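Storing small clothes in a compartment box

Written by Asger Ravn

A shallow box with a divided tray works well for the things that get lost in a drawer: vest tops, socks, swimwear, thin scarves. I use one with a clear lid. The method is the same for any tray, but the folds have to suit the size of the slots, so measure those before you fold anything. My slots are 54 mm wide and 80 mm long. A thick jumper won't go in and isn't worth trying.

You need the box, a clean flat surface and a ruler. A pale surface helps with dark clothes, as you can see the edges of the cloth and any lint that comes off it. Sort the clothes first and take out anything that needs mending. Put the box within reach and leave enough room in front of it to spread out one garment at a time.

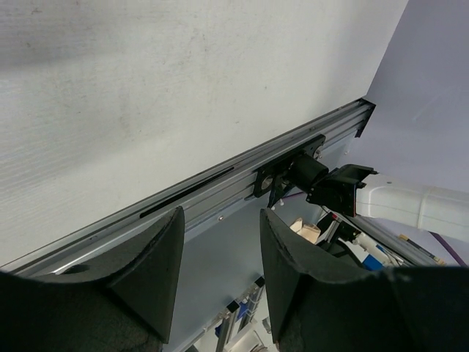
Step 1: Flatten the garment

Take one piece and shake it out. Lay it face down and pull it flat from the hem, then from the shoulders. Smooth it with the side of your hand, working from the middle outwards. Any crease you leave now will be pressed in by the folds on top of it.

Sleeveless tops are the awkward ones. The neckline and armholes have a stiffer edge than the rest of the cloth and tend to curl back on themselves.
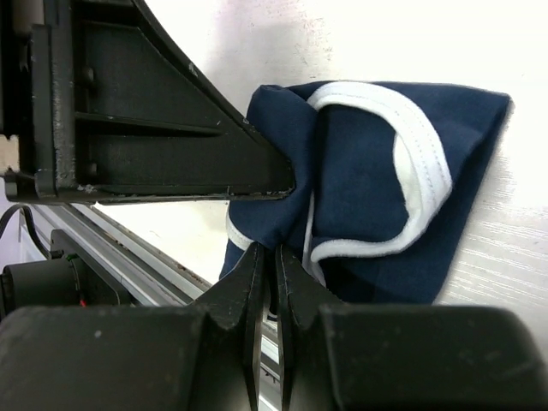 Turn the binding so that it lies flat all the way round, then tuck any cord or drawstring inside the body of the garment. If you leave a cord out it will catch on the next thing you lift. Tie long ones in a loose bow first.

Step 2: Fold to a strip

Fold one side in, then the other, so the strip is a little narrower than the slot. Straps go down over the back. Then fold from the hem upwards in short turns until you reach the top. Thin cotton takes 3 turns. Slippery fabric does better rolled, with the loose end underneath.

Check it against the ruler. If it is too wide, open it out and start again, because squashing it in will bow the divider.

Step 3: Fill the tray

Prop the lid right back so it can't drop on your hand. Start with the slots furthest from you and work forwards. Lower each piece in straight, folded edge up, and let go once it touches the bottom.

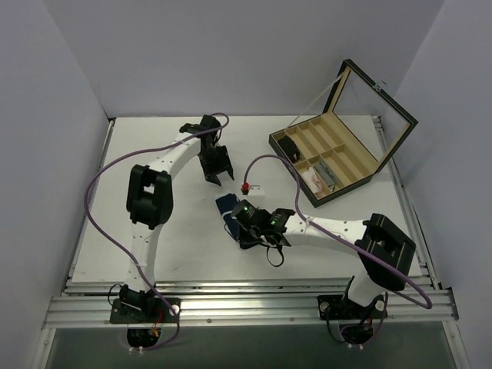 Lid fully open, with a black folded item in the upper-left compartment of the tray.

Keep dark things together and pale things together, at least until the dark ones have been through a few washes. New navy cotton can mark white trim if it is put away damp.

Step 4: Check the lid

Bring the lid down slowly. If it rests on cloth, take out the highest piece and refold it with one turn fewer. Don't lean on the glass.

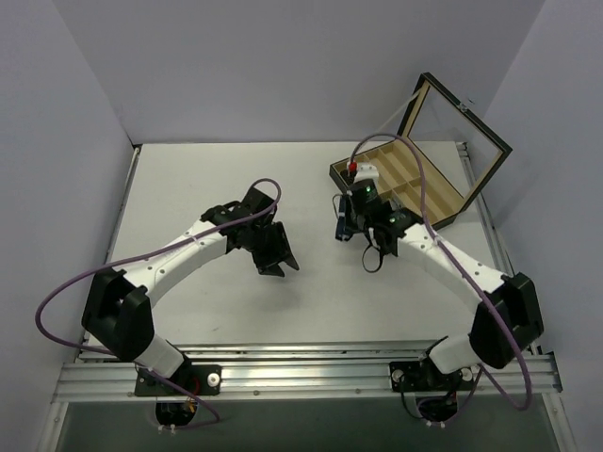 Saskia Doolan writes: I do the straps differently. I cross them over the back before folding the sides in, and they stay put when I take the top out again. For socks I found one pair to a slot was plenty.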